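## 4. Caring for the top of your Gastberg table

By now the legs are on, the frame is level and you've very likely had your first cup of tea at it, which we thoroughly approve of. This section covers the stone top itself: how to seal it, how to look after it from one week to the next, and what to do when somebody puts a glass of red wine down on it and wanders off. Please read it through once before you open the bottle of sealer, even if you have sealed stone before, as the Gastberg tops are finished a little differently from a kitchen worktop.

If your table came with an oak top instead, skip ahead to section 5. The sealer in the stone kit will do oak no good at all.

### 4.1 What you will need

Everything marked with a star is in the flat box that came strapped to the underside of the crate. (People do miss it! Do have a look before ringing us.)

- Vosto Stone Sealer, one bottle*
- Two lint-free cloths*, one for putting on and one for taking off
- A pair of thin gloves*
- A bowl of lukewarm water and a small drop of washing-up liquid
- An old towel or two for the floor
- A clock or a kitchen timer

One bottle holds 200 ml and will do the first sealing of any top in the range, with enough left over for a second go next year. Store what remains with the cap on tight, upright, somewhere frost can't reach it.

> **Caution:** Open a window before you begin and keep it open until the job is done. The sealer isn't fierce, but the smell does hang about in a small dining room. Keep children and pets in another room for the afternoon.

### 4.2 Getting to know your stone

Marble and its near relations come out of the ground with their own markings, and no two slabs we cut are alike. Veins, flecks, cloudy patches and sudden changes of tone are all part of the material and none of them counts as a fault under the guarantee. The browns and taupes are especially lively in this respect, and Cristóvão Guerreiro, who chooses the slabs for us, has a great weakness for the busy ones, so if yours has a lot going on you can be fairly sure it was picked on purpose.
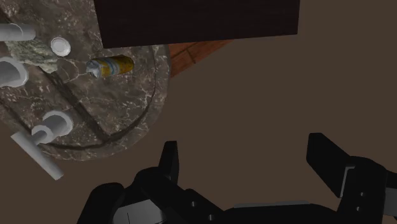

### 4.3 Before you seal

1. Clear the table completely and lay your towels on the floor underneath the edge.
2. Wipe the whole top with a soft cloth wrung out in the lukewarm water. Do the edge as well, all the way round, and reach a hand's width underneath.
3. Wipe again with clean water to take off any trace of soap.
4. Dry with a fresh towel, then leave the top bare overnight. Stone holds on to damp far longer than you would think from touching it, and sealer put on over damp stone goes cloudy.
5. In the morning, run your palm slowly over the surface. Anything gritty should be lifted off with a dry cloth, never scraped.

**Note:** A pale vein may feel very slightly different under your fingertips from the stone beside it. This is quite normal. A crack feels different again: it catches a fingernail every time, in both directions. If you find one, stop there, leave the sealer in its bottle, and turn to section 9 for how to reach us.

### 4.4 Sealing the top

Give yourself a clear afternoon for this. The work itself is short, but there's a fair amount of waiting in it, and it goes much better if you aren't trying to lay the table for guests at the same time.

1. Put the gloves on and shake the bottle gently.
2. Pour a little sealer on to the first cloth. The cloth should be moist all over but not dripping.
3. Start at the edge furthest from you and work back in slow, overlapping strokes. Try to keep the wet line moving so that it doesn't dry in a stripe.
4. Do the outer edge last, with a nearly dry cloth, going once round without stopping.
5. Wait ten minutes. Set the timer — it's surprisingly easy to get talking.
6. With the second cloth, buff away everything that is still sitting on the surface. Turn the cloth often.
7. Leave for 60 minutes, then repeat steps 2 to 6 once more.
8. Leave the table bare until the next day.

> **Caution:** Never let the sealer dry on the surface without buffing. It leaves a sticky haze that is a real nuisance to remove. If it does happen, moisten the patch with fresh sealer, count to thirty and buff again straight away.

To see whether the job has taken, let a few drops of water fall on the top the following day. They should stand up in beads. If they sink in and leave a dark spot, let it dry out and give the top one more coat.

### 4.5 Everyday care

Warm water and a soft cloth are all the top needs most of the time. Please steer clear of vinegar, lemon, descaler, cream cleaners and anything that promises to cut through limescale, as these eat into the polish and leave dull marks that no amount of sealing will bring back.

For spills:

- **Wine, coffee, tea, juice:** blot at once with kitchen paper, then wipe with warm water. Blotting matters, as wiping only spreads it.
- **Oil or butter:** blot, then cover with a good heap of cornflour and leave overnight. Brush off in the morning and repeat if need be.
- **Candle wax:** let it set hard, then ease it up with the edge of a plastic card.

Hot pans want a mat under them, always. Brock Melnyk in our Trevthorpe workshop repolishes tops for customers, and he tells us that scorched rings and lemon juice keep him in work between them.

### 4.6 Sealing again

Once a year is plenty for a table in ordinary use. Many of our customers do it in April, when the windows can stand open. If yours is used hard, try the water-drop test every few months and go by what the beads tell you.

Further bottles of sealer can be ordered with part number 599, and replacement cloths with part number 54. Both are listed on the card inside the lid of the flat box.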